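Ticket 3914: Household task suite, "clear the table" fails in simulation
Status: Open
Priority: Normal
Opened: 10 September 2021

The Broltberg release notes say the arm can now tidy a domestic room. I'd like to see it tidy one table first. The Serkaven scene is about as easy as a room gets, and I still can't sign this off as household-ready.

First check was the wrist view, with the fingers open.

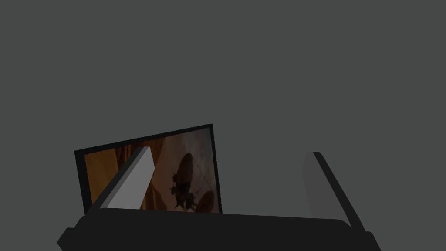
Flatham Test Group – Home and Shop Automation

Framed painting, tilted in the view, nothing between the fingers. A view like this gives the planner no tabletop to work from. I asked for the camera pose and the joint log for this step and got the joint log only. Please attach the pose.

Tried so far:
Reset the scene and reloaded the Echeverría controller. No change in the report.
Raised the planner limit from 400 to 800 steps. Longer log, same "target not confirmed" message.
Swapped the task text from "clear the table" to "pick up the red object". Same message, 2 runs.

Second view has more to go on.
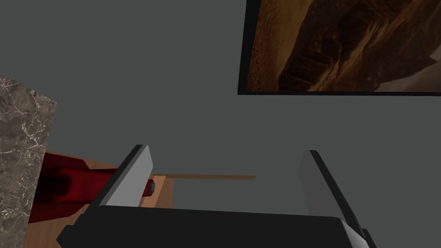 Gripper open, red object to the left behind the marble block.

The block covers part of the red body and the left finger covers the other end, near the small dark knob. I would want a planned approach around the marble before anyone talks about grasping. A person clearing up would just reach over – I don't see that in the plan file.

Reply from integration was that the April build passed. Passed what? The pass mark there was reaching a pose, and a pose doesn't put anything away. Same complaint I had about the parts-bin demo for the shop floor.

Needed before I close this: camera pose for both views, the grasp target in table coordinates, and one full run with the object lifted and set down. Leaving the ticket open until those are attached.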